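My comic turned nine pages old last week, and I have now redrawn page one four times. At this rate I'll finish the story some time after the sun does.

For anyone new, it's a strip about two lighthouse keepers who can't stand each other, set on an island called Larnis. I draw it in the evenings and post it on Hostar, where it has had 2,902 views. I would love to believe those are 2,902 people. I suspect a good number are me, checking on my phone to see if the lettering is still too small. It is.
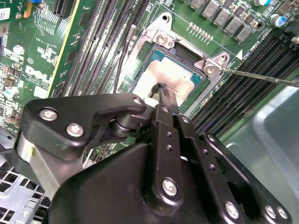 Porcombe Comics & Cartooning Club

The club meets on Tuesday at seven, and this month everyone had to bring a gag with no words in it. I usually hide behind words. My keepers talk so much that there are panels where you can see only the tops of their hats. I took away the balloons and found I'd drawn two men standing in a room – for up to six panels at a time.

So I'm starting over with ink. I bought a Georgiou brush pen that makes a lovely thick line when I want a thin one, and I've filled most of a sketchbook with waves. Waves are hard. Mine look like a bad haircut.

Page 10 is penciled anyway. The keepers fight over a boiled egg and neither of them says anything, and I think it might be the best thing I've done, apart from the hands. The hands are in pockets. I'll try to have it up before the end of October, with bigger lettering on the one sign that's left.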